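November 3, 2022

Cold again this morning, with the wind coming straight up Landry Road and under the back door. I was meant to be doing the tax. I did the table.

Everyone says a pale table makes a room look bigger. I have now had a pale table since October and the room is the same size it was, only I can see every crumb. It cost 134 dollars from Vasenico, plus delivery, plus the charge for "carry-in", which got it as far as the carport. The website promised it would bring calm to the home. I've gone back and read that page again and it still doesn't say how.

I'll admit the colour is all right against the white wall. The old table was so dark you lost a teaspoon on it till Easter. But I don't trust the top. I've wiped it down with a damp cloth and then with the oil I was talked into at the hardware place in Wodska, 600 ml of the stuff when a third would have done me for life, and I couldn't say with any confidence which end I'd oiled and which I hadn't.

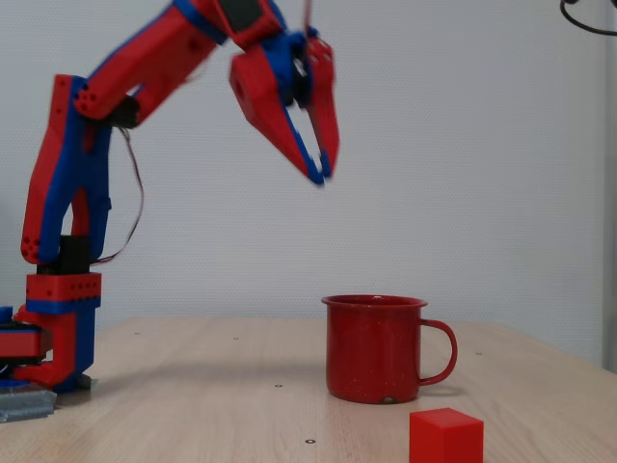
You've got to leave it overnight between coats, came the advice over the fence when I complained about this, and you've got to do it again in summer or the timber dries out and you'll be sorry. I said the bottle said one coat. The bottle wants you to be happy, was the answer, the bottle isn't going to be there in February. Fair enough. I still think the second coat is how they sell the second bottle.

So the second coat can wait. I'd rather see what the first one does with a drink put down on it, and for that I have the mug.

The mug is a Stimenano, or so the swing tag claimed, and it was 9 dollars in the camping aisle. I bought it because I was sick of chipping china, and because the tag said it would last a lifetime, though it didn't say whose. Enamel always gets sold this way. My mother had two enamel plates that were meant to outlive the lot of us and both of them rusted through at the edge, and she went on serving sausages on them regardless.

Things against the mug so far: it burns your lip with tea. It goes cold while you're looking for your glasses. It makes a terrible clank in the sink at six in the morning. I've also read that you shouldn't use steel wool on it, or put it in the microwave, or drop it, and at that point I do wonder what's left of the camping.

For it: the rim is nicely rounded, no rough bit where your mouth goes. And it's a cheerful thing to have out. I had expected the red to look cheap and it doesn't, especially down inside where it gets darker – I keep looking in there when I ought to be rinsing it.

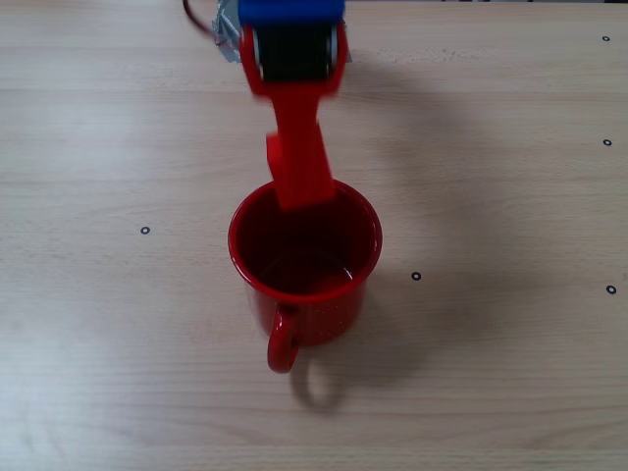

The red mug, speckles and all.

Ring test is set for tonight, then. Hot tea, filled to where I'd normally fill it, left on the oiled end (I'm fairly sure it's the oiled end) until the news is over. If there's a white mark I will be writing to Vasenico, and I'll keep the letter civil for at least the first paragraph.

Also need: coasters, just in case. Bin night. Find the receipt for the oil. Tax tomorrow.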